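Standby load in small offices: speaker notes
Plekden building services evening, second talk, 6:30 pm

Slide 1. Title. Leave up while people sit down. State the scope: four tenanted offices on the Prisstead site, no server rooms, no kitchens. Heating and lighting are on separate circuits and are excluded.

Slide 2. Definitions. Standby load is the power drawn when equipment is connected and not doing its main job. Base load is the lowest steady draw on the circuit overnight. The two overlap but are not the same. A fridge is base load. A monitor that has gone to sleep is standby load. Expect a question on routers – count them as base load, as they work all night.

Slide 3. Method. One clamp meter per distribution board, logging every 10 seconds. Readings were averaged over the hour and the overnight window was set from 11 pm to 5 am. Cleaners are on site until 9:30 pm, so an earlier start would pick up vacuum cleaners. Mention that the clamp on the third floor was fitted backward in May and the sign had to be corrected in the data.

Slide 4. Result. Total overnight draw on the socket circuits was 600 watts before any change. Point to the flat part of the curve. Do not spend time on the spike near midnight; it is the water cooler on the second floor. 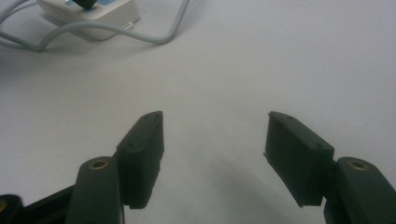

Slide 5. Where the load sits. Most of it is at desk level, behind monitors and under printers, and it is spread over many small devices. No single item is worth chasing. Grouping is what makes it manageable: several chargers and a screen on one switched supply can be shut off together. A white power strip lying flat on a pale tabletop is easy to find and easy to reach, and the same unit screwed to the back of a desk leg gets left on. Placement was recorded in the survey for this reason. See the Camacho sheet, column F.

Slide 6. After the change. Overnight draw fell to 245 watts. The drop is 355 watts, and over the six-hour window that gives 2.13 kilowatt-hours a night. Give the numbers slowly.

Slide 7. Limits. One season only. Two tenants moved desks partway through. The Narnness meters read low under 20 watts, so the smallest loads are understated. The log for the fourth office stops at row 2798 and the missing hours were left blank.

Slide 8. Questions. If asked about cost, refer to the tariff table in the handout. Handouts are by the door, double-sided.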